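A visit to the Troden estate open day

The Troden estate opens its gates to the public once a year, in October, and for a long time I had meant to go. It is a former agricultural station a few miles outside Oderham, now run as a mixture of orchard, tree nursery and seed store.

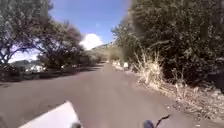 Visitors come in on foot along the estate road, and the walk is worth taking slowly. The station was laid out so that everything of use could be reached from one straight line, and the staff still give directions that way: up the road, down the road, left of the road. The surface is asphalt and easy going for pushchairs. On the left there are two big spreading trees, the nearer one with a dark trunk and very crooked branches, and between and beneath them a white single-storey building with a pale roof. With a clear blue sky and one white cloud ahead over the hills, people were keeping to the left side, where the trees throw deep shade across the road.

The white building is the old weighing office. I reported there at 11, gave my name and was put in the first walking group. There were 14 of us, mostly gardeners by the sound of the talk, with two students from the agricultural college and a couple who had come to look at hedging for a new house. Tea was on offer at the far end of the office, next to a display of old seed tins and a ledger open at a page of barley weights.

Our guide was Lefteris Katsaros, who has charge of the trees. He began with the ones along the road, which were planted by the first manager, a man called Grabner, to give the carts some shelter. Grabner kept a planting book and it has survived, though he had his own names for things and not all of them have been matched to a species. Katsaros would not be drawn on the age of the largest tree. He said the lower branches were due for a look over the winter, and that he preferred to take off too little and come back for more.

He also talked about the verges. These used to be cut hard every month. They are now left until late in the season apart from a narrow strip beside the road, and the growth further along has been allowed to thicken up. One of the gardeners asked whether this brought complaints. It had at first, mainly about the view at the bend where the tractors come out, and that corner is now kept short.

From there we went through a side gate to the orchard. It holds 30 varieties of apple, with a row of pears against the far wall. Picking was mostly finished. There were crates of an apple called Kurov stacked at the end of each row, a hard green cooker that is supposed to keep until spring. We were each given one to take home. I tried a slice of it raw from a plate that was going round and would not recommend it that way.

The seed store was the part I had come for. Evanthia Alexiou took us round in two halves because the room is small. It is kept cool and dry, and you notice both as soon as the door shuts. The collection runs to 400 lots, mostly beans, peas and cereals from farms in the district, each in a paper packet inside a sealed jar. Every few years a sample from each lot is sown on damp paper to see how much of it comes up. If the result is poor, the lot is grown out in the trial beds behind the store and fresh seed is saved from it.

She showed us a tray of beans on test and let us handle some spare ones. She was frank about the gaps. Several lots came in with no record beyond a surname on an envelope, and one has nothing on it but a drawing of a pod. Anyone with family from the Oderham side who remembers what was grown there is asked to write in.

The nursery sale was at the end of the tour. Prices were fair and the plants looked healthy, though the hedging had nearly sold out by the time we reached it - if that is what you want, go to the sale first and join a later group. I bought two currant bushes and carried them back down the road, which felt a good deal longer in that direction.

A few practical points. There is no parking at the gate itself, only in the field opposite, and the entrance is soft after rain. Dogs are allowed on the road but not in the orchard. The tea is free, the cake is not, and they only take cash for it. The seed store has a step up at the door and no ramp at present, so ask at the weighing office if that is a difficulty, as Alexiou will bring trays out to the trial beds.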